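Senstead hand grippers, after a month: can they do chores yet?
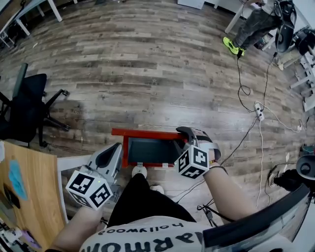

I wanted to love these! The Senstead pair is sold as a way to teach a robot your housework, and I've spent most of June picking up trays, socks and mugs with them. The grip is gentle and my wrists were fine for the first 20 minutes (less fine at 60).

Then comes the robot's turn. Ours cleared a tray in 90 seconds, which I can do in 4, and it's hopeless with socks. Mugs were better, as long as the handle faced the right way. Tsion Wako swears the older Leltis set copes with laundry, but I haven't tried it.

So would I buy them again? For a workshop, yes, probably. For the kitchen I'd wait for the next version, and I'd want softer finger pads on it too.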